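4.2 What the clearance rules leave out

Most household manipulation guidelines now in circulation ask for two things before an arm may work over a kitchen counter: a minimum distance between the gripper and any object that is not the target, and a ceiling on speed whenever that distance cannot be kept. The Plorkerum checklist, which our own lab followed until May, is typical. It treats every non-target object as the same kind of obstacle. A rule of this sort is easy to audit, and we suspect that this explains much of its popularity.

We reviewed 311 logged sessions from the Skoltdale kitchens, all of which had passed the checklist. Passing told us very little. An operator could meet the distance rule by pushing everything to the back of the counter before the session began, and the log would look the same as one from a kitchen left as its owners use it. Sharifi has argued that the rule at least does no harm. We are less sure. A tidied counter gives a clean record, and the clean record is then cited as evidence that the arm is fit for an untidied one.

The speed ceiling has a similar weakness. It was set at 200 millimeters per second, a figure that Reddy traced back through two earlier drafts without finding a test behind it. A slow arm can still tip a tall glass, and the force needed depends on the shape of the glass, how full it is and what it stands on. None of these appears on the form.

The Rweyemamu revision tries to repair this by sorting objects into fragile and sturdy. Figure 3 shows why we doubt that two classes will do. The two clear glasses stand upside down on a printed towel, and a cloth that shifts will carry them with it. The grinders share one small saucer, so contact with either may move both. The pot would be classed as sturdy, yet its loop handles reach out past its body on both sides.

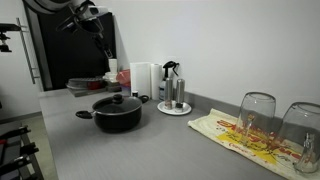 Figure 3. Arm and gripper over a kitchen counter with a lidded pot, grinders on a saucer, and inverted glasses on a towel.

We therefore recommend that a clearance rule name the support as well as the object, and that logs record any item moved before the session starts. The Sternatero group objects that this would lengthen setup, and it would. Their own archive holds over 2000 sessions with no such record, and we do not see how its contact rates can be compared with anyone else's.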